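The old Dell comes apart

January 5, 2023

My new year's resolution was to deal with the stack of dead office computers before it dealt with me. They came out of the old Grirnedwood library branch when it closed in September, and I said yes to them the way I say yes to most things with a power cord. Then they sat. You know how it goes.

So I finally got one up on the bench, took the side off and laid it down flat, which is my favourite way to work on a tower (nothing falls out on your foot!).
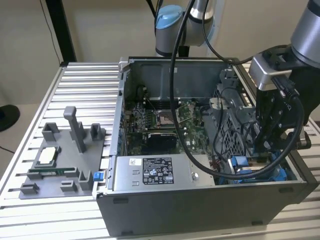

Office machines get a bad rap, and I've never understood it. They're dull to look at from the outside, sure, but whoever designed the insides was thinking of the poor soul who'd have to service 3,000 of them. I've had gaming cases that took the skin off my knuckles just getting a drive out. With this one you pretty much follow the colour – the blue plastic bits down by the drive cage are the latches and clips, and there's another little blue one at the end of the power supply. The CPU socket is empty, so the processor is one less thing for me to worry about.

My friend Jolien Wouters got me started on all this years ago. She used to run the repair table at the Rarden hall, and her one firm rule was that you look before you pull. Trace every cable to where it ends. Take a picture on your phone if you have to. I ignored her once, yanked on a connector that had a clip I hadn't noticed, and spent $60 replacing a board that had been perfectly fine that morning.

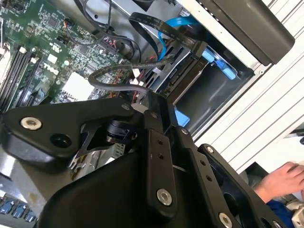

These days I go slowly. Data cables come off by the plug, never by the wire, and anything with a tab gets a squeeze first. I also keep a muffin tin handy for screws, one cup per job, and I label the cups with masking tape. The tin came from Dekker's on the corner and has never once seen a muffin.

The hard drives are the part I'm fussiest about. They're somebody's old files, after all, and I promised the branch that none of them would leave my place without being wiped.

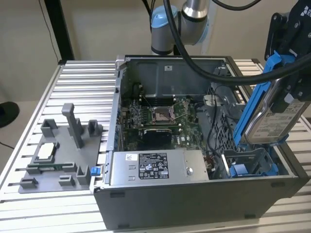

Once a drive is out of its bay it goes straight into the "wipe" pile with the serial number written in my notebook. The brackets I keep. You'd be amazed how often someone over in Hunulitz writes to ask whether I've got a spare pair, and they cost next to nothing to mail.
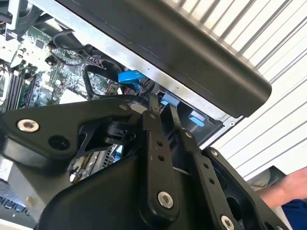
Hands in, by the blue latches.

Next up is the power supply, and then I want to see whether the fan is worth saving or just full of library dust. If anyone local is after memory or a bare case, leave a comment and I'll set one aside for you. I've got 2 monitors going too, both a bit yellow around the bezel but free to a good home.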